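Statement of the Registrar on the Vacancy at Ustudthorpe

The Office of the Registrar of the High Court of Zernutard, sitting at Ilier, issues this statement at the request of the Chief Justice, in order that the record of the vacancy at the Ustudthorpe bench may be complete.

The seat at Ustudthorpe was created under the Circuit Act to serve the northern districts. Its holder hears land disputes, contested wills, fishing rights and such criminal matters as the Act assigns. The seat fell vacant on the retirement of its fourth judge, who gave proper notice in writing and returned the robe, the seal and the key to the upper cupboard. The receipt for these articles is held in this Office.

Under Section 13 of the Act, a vacancy is to be filled by the President on the advice of the Judicial Council. The Council advertised the post in the usual manner. At the close of the period allowed, no application had been received. The Council extended the period by 30 days and raised the housing allowance. At the close of the second period, no application had been received.

During this time the court at Ustudthorpe was expected to stand closed. Notice to that effect was sent to the clerk of the court, who acknowledged it. The acknowledgment was in good order and bore the seal of the court. It was some days before a junior officer of the Registry observed that the seal was in our own safe.

The safe was opened in the presence of two witnesses. The seal was inside, wrapped in the cloth in which it had arrived. The impression on the letter was compared with the seal and the two were found to agree in every respect, including the small chip at the edge of the crown.

The clerk was asked to explain. The clerk replied that the letter had been sealed by the judge.

A further letter asked which judge was meant. The reply stated that the judge sat on Mondays and Thursdays, that the list was moving well, and that the court would be grateful for a new supply of ledger paper. The Registry sent the ledger paper – it had been owed to Ustudthorpe for some time – and with it an inspecting officer.
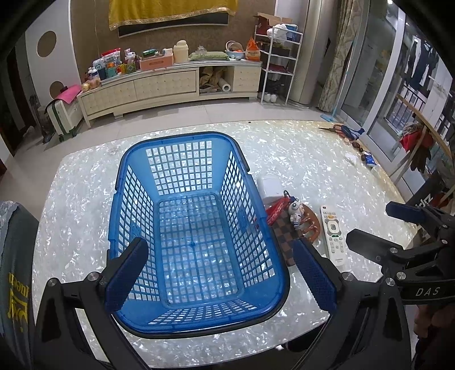

The inspecting officer traveled by the coast road and reached the town in the evening. The report, which runs to 43 pages, is a careful document and this Office has no complaint to make of it. It records that the courthouse was clean and the lamps were in working order. It records that the public benches were full by nine in the morning. At nine the usher called upon all present to rise, and all present rose, the inspecting officer among them. The door behind the bench opened and, after a proper interval, closed.

The chair behind the bench remained empty throughout the day. The officer is firm on this point and was seated with a clear view.

The first matter was a boundary dispute between two families from Ait Ali, over a strip of pasture and the well at its northern end. Counsel addressed the chair. Counsel paused at intervals, as counsel will when a question is put from the bench, and answered. One of them, having paused for longer than usual, begged the court's pardon and withdrew an argument. Shortly before noon both parties bowed, and the family that had lost thanked the court for its patience. The officer asked them afterward how the ruling had gone. They repeated it word for word, and the other family, asked separately, repeated the same words.

The ruling is set out in an appendix. It has been read by three members of the appellate bench, who find it sound in law. One of them has asked that it be circulated.

The Registry then examined the ledgers. In the period of the vacancy the court at Ustudthorpe disposed of 256 matters. No party has lodged an appeal. The entries are in the clerk's hand and each is initialed, in a second hand, with initials that do not correspond to any judge who has held the seat. They do not correspond to any person on the roll of advocates, living or deceased. No salary has been drawn. The housing allowance has not been claimed, although the clerk notes that the stove in the judge's lodging is lit in cold weather and that the wood is paid for.

The Judicial Council met in closed session to consider the position. It was advised that a judgment given by a person not appointed is void. It was further advised that the rule presumes a person. The Attorney General's Office was consulted and asked for more time, which was granted.

The Council considered whether to close the courthouse by order. A draft order was prepared and sent to Ustudthorpe for service. It was returned the following week with a short note, under seal, observing that the order cited the wrong subsection and inviting the Council to correct it. The Council has reviewed the subsection. The note was right.

In these circumstances, and without prejudice to any later finding, the Council has advised the President that the vacancy be regarded as filled. The President has accepted that advice. An instrument of appointment has been drawn up with a space left for the name, and will be read aloud at Ilier at the opening of the October term. The oath will be administered in the customary form. A chair has been reserved in the front row, and members of the bar are asked not to place their coats upon it.

The robe has been sent for cleaning. The seal will remain in the safe.

Office of the Registrar, Ilier
7 September 2023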